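Tulau Home Notes
Laundry and Bedding
Oct 16, 2022

Tips for living with the Lelora folding service (and for deciding whether you want to)

I signed up for the Lelora folding plan in the hope of never pairing a sock again. Fourteen weeks on, I still pair socks. I do fold a good deal less of everything else, and I have picked up some habits that make the whole business go better. Most of them would help if you were folding by hand, too, which my mother has pointed out.

For anyone who hasn't seen the flyers: Lelora rents you a folding arm that clamps to a bed frame or a sturdy table. Before it does a thing for you, you spend a few evenings with a hand-held gripper, picking up your own clothes on your own bed, so the arm learns what your laundry looks like. The plan costs $53 a month. There is an $87 setup charge that the flyer mentions in very small type.

Do the teaching on the bed you plan to use. I did my first evening on the dining table because the light was nicer. The arm then treated my mattress as a sort of swamp. Golshifteh Alipour at the Plisine branch, who answered my call with great patience, had me start over in the bedroom.

Leave the everyday bedspread on. The booklet wants a plain cover. I tried one and got lovely results until the plain cover went in the wash. If your spread is busy, teach on the busy one and accept a slower start.

Pinch, don't scoop. The fingers want one layer of cloth, close to a seam or a hem. Go in at a low angle, close them gently, lift a few inches and wait a second before you move off. Scooping feels quicker and gets you the shirt, the sheet and part of the blanket.

Do dark things in daylight. Navy, black and charcoal all come out as the same lump under a ceiling bulb, and the arm will cheerfully try to fold two pairs of pants as one. Open the curtain, or bring in a second lamp and set it low and to the side.

Shake before you drop. A garment dropped in a wad takes the arm three or four tries to open. One good snap over the bed, as you'd do before hanging it on a line, and it usually manages in one.

Wipe the fingers. Dryer-sheet residue makes them slick. A damp cloth with a drop of dish soap, then a dry one. Skip the alcohol wipes; mine left the rubber tacky and it grew a beard of lint by bedtime.

Keep these out of the pile:
Anything with a drawstring
Fitted sheets (the arm is no better at them than you are)
Bras, unless you enjoy untangling things
Wool you're fond of

Empty the pockets. I know. A tissue got through in my second week and I was finding it until the fifth.

Is it worth the money? If you wash for one, no. You could fold your week's clothes in the time it takes to clamp the arm on. For a house of five with bad knees and a teenager on two sports teams, I think it begins to make sense – mostly for towels and T-shirts, where it is dull and reliable. Jeans it handles like a man carrying a sleeping dog.

I also borrowed the Hagedorn board for a week to compare. It's a hinged plastic panel with no motor, it stores behind a door, and it never once asked me to update it. It did want me standing there, though, and that was the part I had hoped to get out of.

One last thing on billing. Lelora renews in December whether or not you've said anything, so put the date on the fridge. If you want to pause, ask for form 2604 by number. Asking for "the pause form" got me a second copy of the booklet. 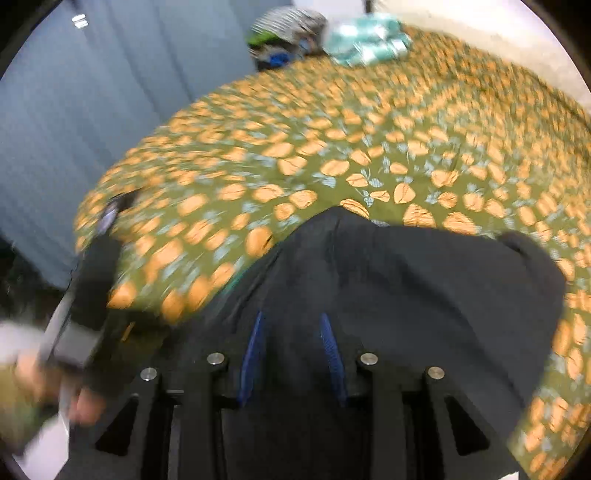

The pause can't start in the middle of a month, so send the form in early and keep a copy. Mine took two tries to go through, and in the meantime I paid for a month of towels I folded myself.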